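Replacement finger pads for the Jerier hand-held gripper

Item 368, set for both fingers. Sold by Fostell Tool Supply, Trarnthorpe.
Page updated May 3, 2018

This set is made for the Jerier hand gripper with the two-finger head. It does not fit the older Sjögren head, where the holes are placed in another way. If you are not sure which head you have, please write to us before you order.

The pad is the part of the gripper that is used up first. We advise to check both pads after every 2,000 grips, and also each time the tool has been in storage. Open the fingers fully, lay the tool on a clean table in good light and look along the edges of the pads from above.
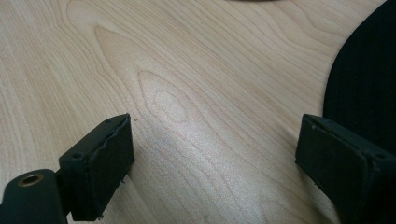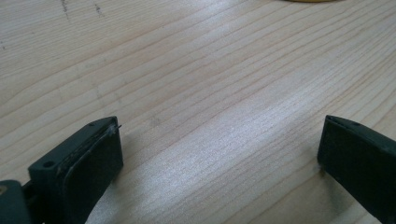
Fingers open over the table. In both pictures the edge of the left pad is uneven and frayed.

A pad with a small rough place can still be used for soft parts. When an edge begins to lift from the finger, change the pad. Always change the two together — a new pad against an old one gives an uneven grip, and thin parts will turn in the fingers.

How to change the pads

Disconnect the tool. Pull the old pad off slowly, starting from the upper end. Remove the rest of the glue with a plastic scraper and a little alcohol. Do not use a metal blade, it damages the body of the finger and the new pad will not sit flat. Wait until the surface is dry, then put the new pad in place and press it for 3 minutes with a small clamp. Leave the tool until the next day before you use it.

After the change, the zero position must be set again. Close the fingers without a part and choose code 830 in the service menu.

The set contains two pads, glue strips and a plastic scraper. The clamp is not included. Sets bought before December have the thinner glue strip, which needs one night more to become strong.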